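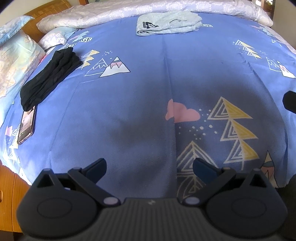 Cotton was the fabric our class in Sadstead argued over most when we picked topics for the dyeing project, and I ended up with the question I wanted: why do some blues fade in the wash while others hang on for years? Almost every home has something blue that gets washed again and again. A blue patterned bed sheet is a good case, and so is a light blue pillow, and the two can be very different shades even on the same bed. I wanted to know how much of that comes from the dye and how much from what we do on laundry day.

What I did

I bought plain white cotton at the Pendbridge market and cut it into 86 squares. Half went into an indigo bath and half into a ready-made blue powder dye from the craft store. Indigo is so much fun! The cloth comes out of the vat a strange yellow-green and turns blue in the air while you stand there holding it. I must have called my whole family in to watch.

After drying, I set 2 squares of each kind aside in a drawer as controls. The rest were washed over 7 weeks, ending in December, some in cold water and some in hot. I compared them with a paint chart by the kitchen window, always at noon.

Results

Hot water was hard on the powder dye. By the last wash those squares had dropped several steps on the chart, and the rinse water was still tinted. The cold-washed ones did much better – I could barely tell some of them from the controls. Indigo lost a lot in the first two washes and then settled down, which I did not expect at all.

Problems

My first indigo vat was too weak, so I had to redo 50 squares. The chart also has big gaps between its lighter blues, and a few readings were close to a guess.

Next I would like to try linen, and to hang one set of squares outside all summer to see what the sun does.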